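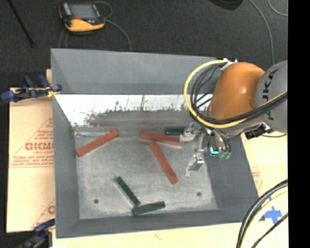

Según Huệ, con el brazo en modo manual se aprende más en una tarde que leyendo el manual entero, y que por eso no entendía mi empeño en teleoperarlo desde el primer día. Me lo escribió en los comentarios de la entrada anterior y llevo dándole vueltas desde entonces.

En parte le doy la razón. Cuando mueves la muñeca del robot con las manos notas enseguida dónde se pone incómoda, y eso con el mando no lo notas. Lo malo es que tus propios brazos se meten en medio y las demostraciones salen con una mano humana que luego no va a estar. Para coger barras de un cajón metálico, con las paredes inclinadas, me compensa quedarme fuera.

Llevo desde febrero con esto en Zakevik. La tarea es sencilla de explicar: barras rojas y barras verdes, más cortas, sueltas en el fondo, y hay que sacarlas de una en una. Las que quedan sueltas en mitad del suelo son fáciles. Las que se tocan, o las que están pegadas al fondo unas junto a otras, hay que cogerlas por un extremo y con los dedos bien orientados antes de bajar. Yo al principio bajaba y corregía abajo, y el modelo aprendió exactamente eso: bajar mal y corregir.

Tiré esas demostraciones y empecé otra vez. Ahora tengo 90 buenas, grabadas en sesiones de dos horas, porque a partir de ahí se me va el pulso y empiezo a dar tirones. Toàn aguanta más de ocho seguidas sin fallar una barra – yo no.

Cosas que he cambiado: giro la pinza arriba, paro un momento y bajo recto. También muevo las barras de sitio entre una demostración y la siguiente, que antes me daba pereza y se notaba mucho. Y he bajado la velocidad del mando casi a la mitad.

Me falta probar lo que propone Huệ, guiarlo a mano aunque sea solo para los agarres junto a la pared. Si saco una tarde lo hago y lo cuento.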